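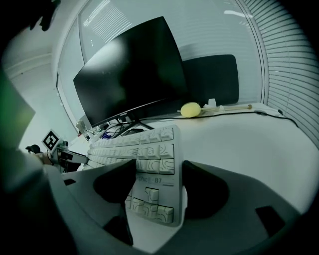

Ticket 1814
Site: Flemholm, first floor, window desk
Raised by: front office
Handled by: Kyrylo Shevchuk
Category: Desk equipment
Status: Closed

Reported problem
Monitor goes black several times a day and comes back on its own after a few seconds. Twice this week it did not come back until the cables were pushed in. The white keyboard sometimes misses letters, mostly in the morning. User has restarted the computer and says it made no difference.

09.40
Phoned the user. The blackouts happen when the desk is knocked or when the keyboard is pulled forward. No error message. The power light stays on throughout. Asked them to leave everything as it is until I get there.

10.55
On site. Monitor is the large black one on the metal stand. The cables are all bunched round the foot of it, so anything that moves one of them moves the rest. Switched on, picture fine. Moved the keyboard towards me and the screen went off. Pushed it back, no picture. Pressed the video plug at the back of the monitor and the picture returned. Did this four times with the same result.

11.10
Shut everything down and separated the cables. The keyboard lead had been threaded under the stand and looped through the video cable, which was pulling the plug down at an angle. The small blue connector near the base was firmly seated. Left it alone.

Video plug was loose in its socket even with no weight on it. Tried the same cable on the spare monitor in the Cetley room and it was loose there too, so the fault is in the cable. Labelled it faulty and put it in the box for recycling.

11.35
Fitted a new video cable from the cupboard (stock line 663, one left after this). It goes in with a click and does not drop. Ran the monitor for 60 minutes with a film playing and moved the keyboard about every so often. No blackouts.

11.50
Keyboard, while the monitor was on test. This is the one with the curved black line pattern on the keys, so it does not match anything in our stock and I can't swap it like for like. Typed a page of text and lost two letters, both E. Turned it over and tapped it out, a fair amount of crumbs. Took off the E and its neighbours, cleaned underneath with a dry brush and put them back. Typed the same page twice with nothing missing. The arrow keys were fine before and after.

12.45
Put the desk back together. Keyboard lead now runs down the right-hand side on its own and has enough slack to reach the front edge of the desk. The video and power cables are tied together behind the stand — not tightly, they can still be undone by hand. The yellow ball on a stick went back to the right of the monitor where I found it.

Advice given to user
Please don't run anything else under the stand. If the screen goes off again, check the plug at the back of the monitor first and write down the time. If letters go missing again, ring and we will send one of the plain keyboards over from Amholm.

Follow-up, two working days later
User reports no blackouts. One missed letter, may have been a typing slip. They would like to keep the keyboard.

Related
Ticket 894, same fault at the MacDonald desk, also a worn video cable. Both cables were from the same batch. Have asked Amholm to check theirs and to order five more of line 663.

Closed by K. Shevchuk, 15.20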